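Screen and Stage

The Long Road Back to Innes: How a Fantasy Film Found Its Second Audience

When the fantasy adventure Tultosik opened in January, its distributor expected a brief run in family matinees. The film follows a ferryman's daughter who must return a stolen bell to the drowned city of Innes before the river freezes. It had a modest budget, an unfamiliar cast and a running time that worried theater owners. It played on 39 screens and was withdrawn after 2 weeks.

The film is now the most requested title in the catalog of Tuvulow, the regional streaming service that acquired it in the spring. Its return has prompted a wider discussion among producers of family fantasy about how such stories are sold. 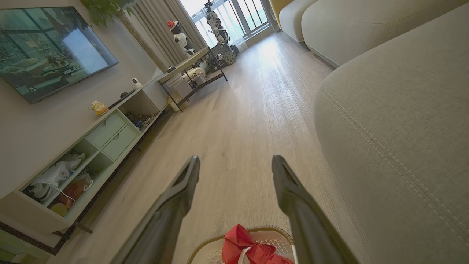 Much of that discussion concerns the first act. Tultosik spends its opening 15 minutes on the river, with almost no dialogue, while the heroine learns to steer by sound. Early reviews called the passage slow. Viewers at home appear to have received it differently, and many of the letters sent to the service single out the river crossing as the part their children ask to see again.

The villain has also gained in reputation. Urnik, keeper of the frozen bank, is neither a sorcerer nor a king. He is a toll collector who has been granted one wish and cannot decide how to spend it. The screenplay gives him 8 scenes, each set at the same gate, and his indecision becomes the chief danger of the story. The costume department dressed him in the same gray coat throughout, adding frost to the collar as winter advances.
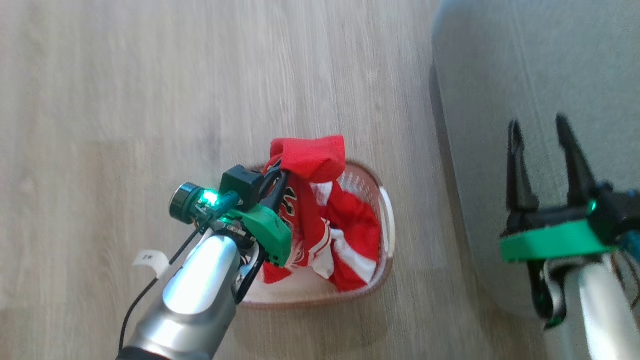 Does a viewer need to know the folk tale on which the film is based?

The screenplay explains everything it requires. Readers of the older tale will notice that the bell was originally a spoon, and that the daughter was a son, but neither change affects the plot.

The music deserves separate mention. The score was written for a small ensemble of strings and low brass, and it withholds the bell itself until the closing sequence. Theater sound systems gave the final note considerable force. On a television the effect is gentler, although the mix prepared for home viewing restores some of the lower register and is the version now in circulation.

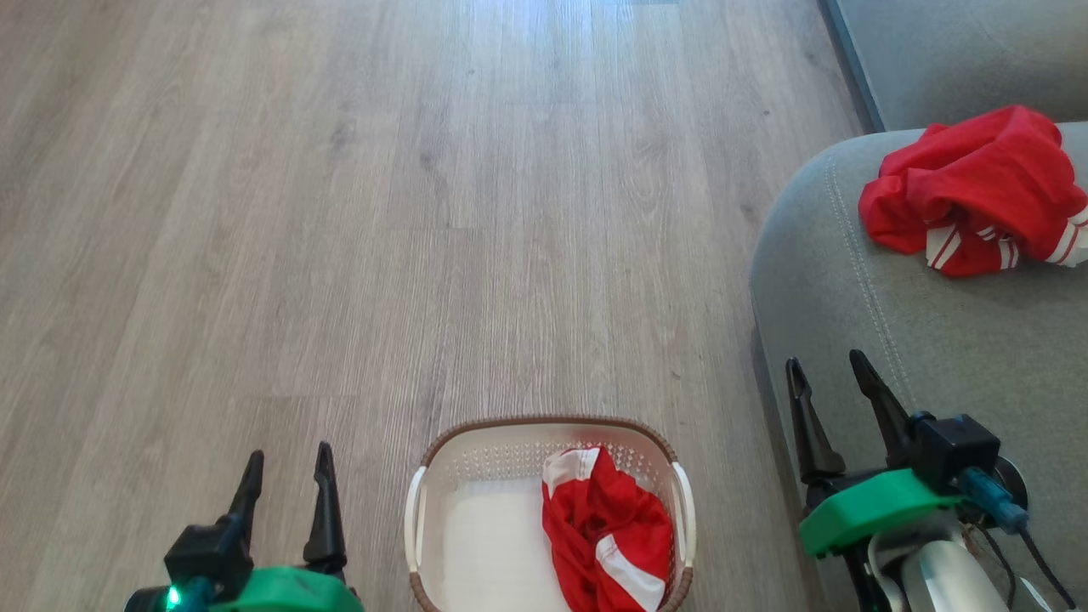

The visual effects have aged less evenly. The drowned city was built as a miniature and photographed through a water tank, and these shots remain the most persuasive in the film. The ice creatures of the second act were completed late in production – the schedule had already been extended once – and their movements lack weight. Younger viewers are unlikely to object.

What the film handles with most care is the ending. The bell is returned, the river freezes on the appointed night, and the heroine finds that her father's ferry is no longer needed. The closing shot holds on the empty landing without comment from any character.

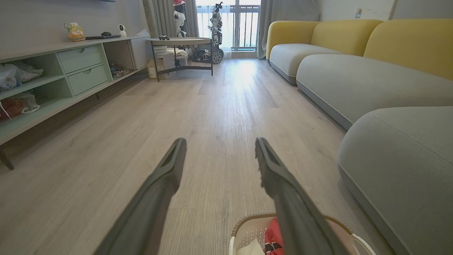 A Sequel in Preparation

The production company has confirmed that a second film is being written. It will take place on the far side of the river and will concern the gate after Urnik's departure. No cast has been announced. Tuvulow will carry the sequel following a theatrical release, and the original remains available on the service in both its theatrical and home sound versions.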